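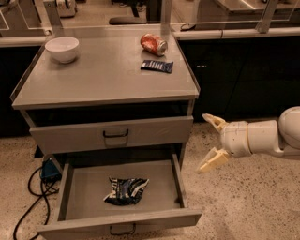

I have now read three separate articles telling me that what my life is missing is a snack drawer. I'm suspicious of any idea that arrives three times in a month, and more so when each article ends with a link to bamboo dividers. But Mercy Temba sent me the last one with the message "this is you," and I took that personally, so I gave the thing a month.

The theory goes like this. You take one low drawer, you put every packaged snack you own in it, and you stop keeping food on top of things. Your counters clear up. You eat less because the food is out of sight. You waste less because it's all in one place. I noticed those last two claims pull in opposite directions, but the articles don't seem bothered.

My test case was the gray two-drawer cabinet, the one with the lip around the top. I bought it secondhand from a shop called Ogola that was closing its back room. It was meant for paperwork. Paperwork lasted until June, and then it became the place where you set down whatever is in your hand. The usual crowd is a white bowl, a red soda can lying on its side, a blue snack wrapper. The raised edge is part of the problem. A can on its side ought to roll off and shame you into dealing with it, and instead it just stays put.

So the lower drawer became the snack drawer. I picked the lower one because the articles say low is better (more effort, less grazing). I'd like to see the study. My own finding is that a person who wants chips at ten at night can bend over.

Then there's the money side. Gristeck makes a set of drawer inserts that people in the comments swear by, and the set that fits a cabinet this wide is $40. Forty dollars to keep a bag of chips from touching another bag of chips. The Perico version is $25 and as far as I can tell is the same thing in a worse color. I bought neither. The drawer is shallow with a flat bottom and straight sides, and you can see everything in it the second you pull it open. What would I be dividing?

Kheri Koech, who lent me her label maker and wants it back, argued that the inserts aren't for looks, they're to stop bags from sliding to the back and getting crushed. Fair. I'll give her that one. Chip bags do not store well lying down once they're open. You fold the end over, it unfolds itself, and you get crumbs along the seam where the drawer bottom meets the side. A clip would fix this for pennies, and clips didn't come up in any of the three articles. 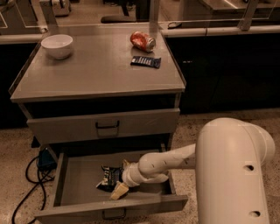 The other thing I learned is that a snack drawer has no natural border. It starts with chips. Then somebody decides crackers count. Then anything small and vaguely edible goes in, and after that things that are only the same size as food. If you're going to do this, decide up front what the drawer is for, and be a little mean about it. Mine is for sealed bags and bars. Anything that belongs in the fridge goes in the fridge, and anything you'd wash a dish with goes by the sink.

As for the top, I won't pretend. The drawer did nothing for it. A drawer takes care of the full packages, and the mess on top of my cabinet was always the empties. Wrappers, cans, the bowl after the last of whatever was in it. You can't organize that, you have to throw it out or wash it, and the cheapest improvement I made all month was moving the trash can three steps closer. Wouter Kramer read a draft of this and said I could have skipped the drawer altogether and just moved the trash can. Probably so.

I'm keeping the drawer anyway, mostly because I already cleared the folders out and I don't want them back. The upper one still has the warranty papers in it and a phone charger for a phone I no longer own. I'll get to that one eventually, without dividers.

Get new posts by email. Join 2,298 readers. Unsubscribe anytime.

This site uses cookies to remember your preferences and measure traffic. Accept / Manage settings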